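How to Set Up Folding Tables for Bread Night

Posted September 11, 2018 by Bernice Zakaria

We run our baking evenings out of ordinary rooms, with no fixed counters. Everything happens on folding tables, and most of the trouble people have with dough at home comes down to a table that wobbles or a surface that is already crowded before the flour comes out. This is how I set up, in the order I do it.

What you need

Two folding tables with smooth tops
Two mixing bowls, one a size larger than the other
A bench scraper
Two dishcloths and a bucket of warm water
Mild dish soap
A kitchen scale

1. Clear the floor first

Move chairs and bags out before you carry anything in. Mark out where people will stand. I allow 3 feet on the working side of each table, which lets somebody pass behind with a full tray.

2. Open the legs all the way

Lay the table on its side to unfold it. Push each leg until the lock catches, then pull back on it to check. Stand the table up with one person at each end. On tile or stone floors, fold a scrap of cloth under any leg that rocks. Cardboard works too, but it goes soft if water gets on the floor.

3. Set the second table close by

I put mine at an angle to the first and leave a narrow gap between the two. Pushed tight together, the edges trap flour and you will be picking it out with a knife. One table is for weighing and mixing, the other is for shaping. Esi Yakubu does it the other way around and lines hers up end to end – either is fine if you can reach everything without walking.

4. Wash the tops

Warm water and a drop of soap, then plain water, then dry. Go along the edge trim with a corner of the cloth, where old dough likes to hide. A patterned top hides crumbs well, so run your palm over it when you think you are done. Skip the scouring pads, which dull the finish.

5. Put out the bowls and nothing else

Nest the smaller bowl inside the larger one and set the pair toward the front, a little off center. Stainless steel is what I use for dough. The big bowl is for mixing and the small one is for water or for weighing flour. Scale, scraper and ingredients stay on the second table until you call for them.
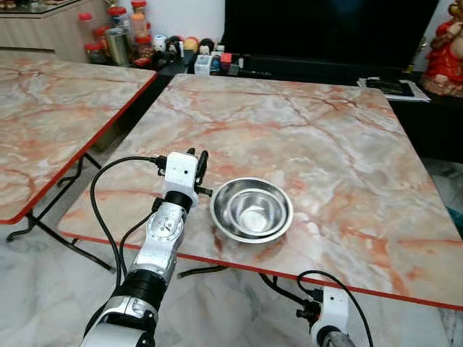
6. Test before you start

Press down on each corner of both tables with your full weight on your hands. Then rub back and forth as if kneading. If the table creeps, turn it so one short end is against a wall, or have someone lean on the far side.

Putting it away

Scrape dry flour into the bin before you wet anything. Wash the bowls and dry them separately, as nested wet bowls stick. Wipe the tops, let them air for 20 minutes, and fold the legs last.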